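Paltia Kitchen Things: a small collection of household cleaning items
Read me first
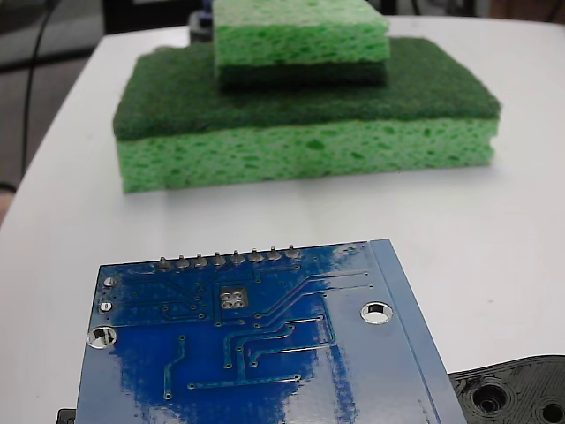
Two green sponges, stacked with their scrubbing sides together.

Welcome, and thank you for taking the time to open this file before the folders. Paltia Kitchen Things is a collection of photographs and handwritten notes (all typed up now, thank goodness) on the ordinary items people keep beside the sink. It started as a list that Nabila Halim made when she moved into a shared apartment and could not believe how many opinions there were in one kitchen on the subject of sponges. The list grew, friends sent theirs, and by October we had enough to be worth sorting properly.

What is in it

The current release has 1,818 photographs and 921 notes. Not every photograph has a note, and a few notes have no photograph, usually when the item was thrown out before anyone remembered to take one. The items are sorted into seven folders:

sponges
cloths
brushes
scourers
gloves
drying
odds_and_ends

Sponges is by far the biggest folder and the one we have looked after best. Odds_and_ends is where things go when Azlan Ismail and I cannot agree, so please be patient with it.

How the sponges are described

Each two-layer sponge gets a short line for its scrubbing layer and another for its soft layer, with the color of each. We write "dark green over light green" when the scrubber faces up and "light green over dark green" when it faces down. For stacks we go from the top to the bottom, so the pair at the start of this file reads: small, light green over dark green; large, dark green over light green. It looks fussy written out like that, but after a dozen or so you stop noticing.

Size is only ever "small" or "large", and only when there are two or more to compare. We tried measuring in the early days and it was a mess - people measured new ones, old ones, squeezed ones - so the numbers were dropped and I don't miss them.

Holes and pits in the soft layer are noted when they are easy to see. Please don't read anything into them regarding age. Some sponges come out of the packet looking like Swiss cheese, and some look smooth for weeks.

The notes

Notes are in the contributor's own words, with spelling fixed and names removed unless the person asked to keep theirs. Most are a sentence or two. Some are much longer, and Kurniawati Pasaribu's on cutting one large sponge into smaller pieces for bottles and lunch boxes is very nearly an essay (do read it, it is lovely, and I have cut mine her way ever since).

Contributors often mention what they use each side for. The tag side_use collects these, with the values dishes, pans, counters, sink, other and not_said. If somebody keeps separate sponges for separate jobs, there is a yes in the column called kept_apart.

Known problems

Greens are not consistent between photographs. Kitchens are lit in all sorts of ways and we did not correct anything, so "light green" in one home may look nearly yellow in another.

The gloves folder is thin, with only 50 photographs. More are very welcome!

A handful of cloths were filed under drying in the first release and moved later. If you have an older copy, throw it out and take the new one.

Using it and adding to it

You may use the photographs and notes for teaching, writing, research or plain curiosity. A mention of Paltia is appreciated. To add your own, put your pictures and a text file of notes in one folder and send it to Faizal Tarigan, who keeps the master copy and will write back - sometimes slowly, but he does write back. Corrections to existing entries can go to him too, with the entry name in the subject line.

Next on the list is a proper sort of the brushes, and a decision on whether bottle brushes get their own folder.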